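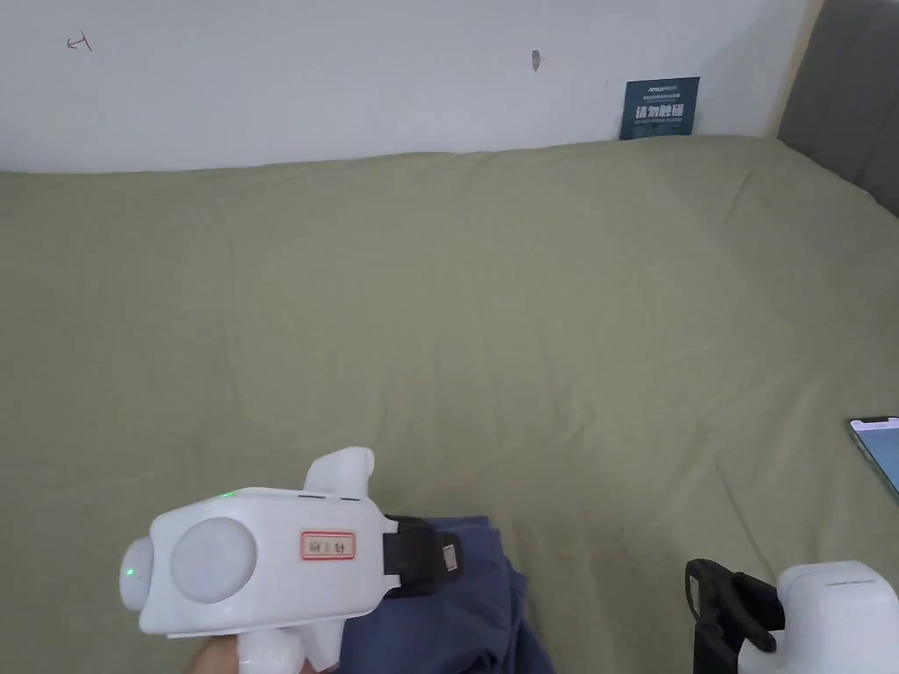 **Gunvor Engström**
*Moderator, Bedding & Laundry board*

**Linen or cotton for hot sleepers? (and does linen ever go soft)**

Quick one before work. Moving my whole lot over to green sheets, sort of sage/olive, mostly decided on that. Can't decide on the fabric. Had cotton percale for years, fine, but August nearly finished me off, waking at 2 every night boiling. Sister swears by linen. I tried one set, a Fagerlund, and it was like sleeping on a tea towel. Does it get better or did I buy a bad one?

Also ironing. I don't. Not starting now.

---

**ottar_aasen**

It gets better. Mine took 9 washes before I stopped noticing it, and by 20 it was lovely. Wash at 40, no softener, take it out of the dryer a bit damp. Softener coats the fibres and you're back to square one.

Creases: give up. Linen creases. Pull it flat with your hands while it's damp and that's your lot.

---

**Marit Ö**

Disagree about the dryer. Line only. Dryer sheds fluff every single time and that fluff is your sheet. Had a Sisov set go see-through at the bottom end in under two years from tumbling, where your heels go. Lovely colour too, was gutted.

And Gunvor, percale isn't the problem imo, what's your duvet? People change the sheet three times and keep a winter duvet on in August.

---

**Gunvor Engström**
*Moderator, Bedding & Laundry board*

Ok yes it's a winter duvet. It's the only one I've got!! But fair.

Line drying no good here, second floor, no balcony. Airer in the hall and it takes two days.

---

**ottar_aasen**

Marit heels going through is a thin sheet, not a dryer. Check the weight before you buy. If the shop won't tell you the weight don't buy it. I've tumbled mine on low for years.

---

**Marit Ö**

It was not thin. It was the heaviest one they did. Anyway.

---

**asabatier**

Sorry to barge in, used to sell this stuff. You are both a bit right. Low heat ok, high heat not ok, and overdrying is what kills it. Take it out early as Ottar says, hang it over a door for the last bit.

For green, careful with the first few washes. On its own or with darks. Anything with bleach in it or one of those whitening powders and you'll get pale patches, usually round the pillow end. Face creams do it as well, the spot ones. Customers brought sheets back saying faulty dye and it was the cream nearly every time.

Aurélien

---

**Gunvor Engström**
*Moderator, Bedding & Laundry board*

THAT explains my old blue pillowcases. Thank you. Thought it was the machine.

What gets body cream out of a green one then? the greasy sort of marks

---

**Britt-Marie H**

Washing up liquid, neat, rub it in with your thumb, leave it 20 mins, then wash as normal. Don't put it through the dryer till you're sure the mark's gone, heat sets it. Check by a window, grease hides under a bulb.

Wouldn't bother with the Rarov stain bar, did nothing for me except leave a ring.

---

**ottar_aasen**

Rarov bar is fine if you rinse it properly.

---

**Britt-Marie H**

I rinsed it properly Ottar

---

**Marit Ö**

Has anyone had the Faneck half and half? Linen cotton mix. Saw a king size fitted for 19 quid in the sale, seems cheap. Wondering if it'd suit Gunvor, softer from the off and less creasing supposedly.

---

**asabatier**

Not that one, but mixes in general are a decent halfway. Not as cool as pure linen. Get it a size up if it's a flat sheet, they shrink a bit and then won't tuck in at the wall side.

---

**Gunvor Engström**
*Moderator, Bedding & Laundry board*

Right. Summer duvet first, then one mix sheet to try, flat, size up. Fagerlund one is going back in the wash till it behaves. Got to run, will post how it washes. If anyone's got a view on pillowcases start a new thread pls, this one's long enough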